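Filed under: List Archive > Household & Repair > Sewing and Mending

Subject: Re: Hemming black pants without losing my mind

> I have 2 pairs of black dress pants to take up before a wedding in March.
> Same brand, same size, and one pair is an inch longer than the other, so
> somebody at the factory was having a day. I hemmed the first pair by
> machine and it looks like I hemmed it by machine. Is a blind hem by hand
> worth the trouble? And what thread? The store had a wall of it and I
> left with nothing.

Worth the trouble, yes. I say this as a person who owned a Briggs machine with a blind hem foot for years and got a good blind hem out of it maybe twice, both times on a practice scrap.

Before you cut anything, put the pants on with the shoes you plan to wear and have another human pin them. Doing your own doesn't work. You bend over to look, the pants ride up, you pin them there, and you go to the wedding dressed for clam digging. If you live alone, pin one leg by guesswork, stand up, look in a mirror, swear, and move the pin. Repeat until bored.

Pin each leg separately, too. I have one leg a bit longer than the other and I'm told most people do. The factory may have been having a day, or it may have been cutting for me.

For thread I use the plain polyester from Talora in a shade they call Soot. Do not buy the one called Black. It has a green cast in daylight and you will find this out in the parking lot of the church. Silk is lovely if you want to spend the money, but the spool I bought years ago is still nearly full because I'm saving it for something important, and so far nothing I own has qualified. 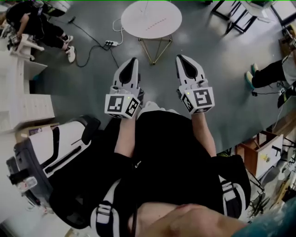 The stitch itself is easy and I'd guess you already half know it. Fold the hem up, press it, fold the top edge back on itself a little, and catch one or two threads of the pants leg, then a proper bite of the fold, and so on around. Keep it loose. A tight blind hem makes a row of dimples that everyone behind you on the stairs gets to admire. Your real enemy is black on black. Sit down with black pants over black clothes and you get one big dark lap. Put a white dish towel across your knees first. I resisted this for a long time out of pride, and I once stitched a cuff firmly to the skirt I was wearing. I noticed when the phone rang.

Get a lamp that comes in from the side. Mine is a Stirnari clamp lamp rated at 800 lumens, and it leans a little more every winter. Overhead light puts your own head in the way.

As for pressing, use a damp cloth, and lift the iron and set it down again without dragging it. Dress pants go shiny if you look at them wrong. If yours have already gone shiny, a little steam and a soft brush helps some. Vinegar does too, according to half this list, while the other half has strong feelings about smelling like a salad.

Allow an evening per pair. I know there was a message a while back from someone who does a pair in 3 songs on the radio. I have seen no evidence.

On the first pair, the machined one, unpick it. You won't want to, and you could leave it, but you'd be looking down at it all through the toasts. Use a seam ripper with a decent point. The Petemow one in the blue case is fine and costs less than lunch.

Also, somebody still has the list's copy of the tailoring book. It has been "in the mail" since before I moved.

Recent threads in Sewing and Mending
- Moths again (long)
- Re: Re: Zipper stuck at the bottom, coat otherwise fine
- What is this foot for? Came with a Briggs
- Elastic that gives up after one summer
- WTB: wool darning yarn, gray, any weight
- Inventory of my late aunt's buttons: 1,213 so far
- Re: Thimbles, and who can stand them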